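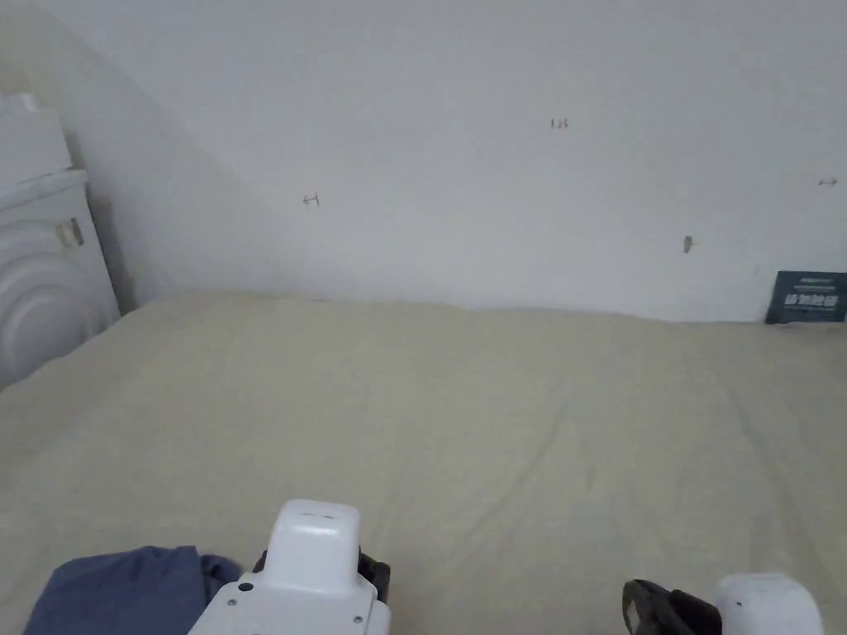 Does a fitted sheet need to be ironed to look flat on a large mattress?
It needs to be the right depth far more than it needs an iron. A sheet cut too deep will wander about whatever you do to it, and one cut too shallow pops off at the corner by morning.

Felley fitted sheet, cream
Product code 3770
Sold singly. Pillowcases are listed separately.

We sell a lot of bedding and we don't believe most of what is printed on the packets, including some of the packets we sell. "Hotel quality" means nothing. "Crease-free" means somebody steamed it before the photographer arrived. The Felley is a plain pale sheet that pulls fairly smooth over a big mattress and still shows soft creases, with a fold line or two across the middle. If that will annoy you every evening, buy something with more stretch in it - the Molik jersey, code 3940, is the one we'd point you to, though it bobbles sooner.

What the maker says, and what we think

"Stays put all night." It has elastic the whole way round the hem, so it ought to. Meifang Yuan in our returns room had one on her own bed through the winter and says the corners held. She also says the edge against the wall ruffles up a bit where she can't reach to tuck it, and we would expect that of any fitted sheet on a bed pushed up to a wall.

"Softer with every wash." Up to a point. It came out of the packet rather stiff and was nicer after a few washes. After that we couldn't tell any difference, and we did try.

"Fits all mattresses." It doesn't. Measure yours from the piping at the top to the piping at the bottom, and add the topper if you use one. The label gives a maximum depth and we'd treat it as the real limit.

Colour

The maker calls it cream. We'd say pale beige in most rooms. Against a white wall in cool light the shaded parts can look faintly green or grey, and we have had sheets sent back as "the wrong colour" that were the right colour under a different bulb. Look at it in daylight before you wash it, as we can't take it back afterwards.

Washing

Wash it on its own or with other pale things. A big sheet in a small front loader will roll itself round the pillowcases and come out with a wet lump in the middle, so give it room. Skip the softener. Line dry if you can, and pull the hem straight while it is damp - that does more for the creases than the iron will.

Buyers' comments

Jihad Darwish: Decent sheet, silly packaging. Took me three goes to find which side was the long one. A tag would help.

Hiba Issa: Bought two. One was perfect, the other had a loose thread at the seam. Swapped without a fuss but I had to pay the postage first and claim it back.

Mitsuko Nomura: Not as smooth as the picture on the packet. Comfortable though, and I've stopped looking.

Delivery

Orders placed by Thursday evening normally go out in time for Saturday. Returns unwashed and in the original bag, please, with the code on the slip.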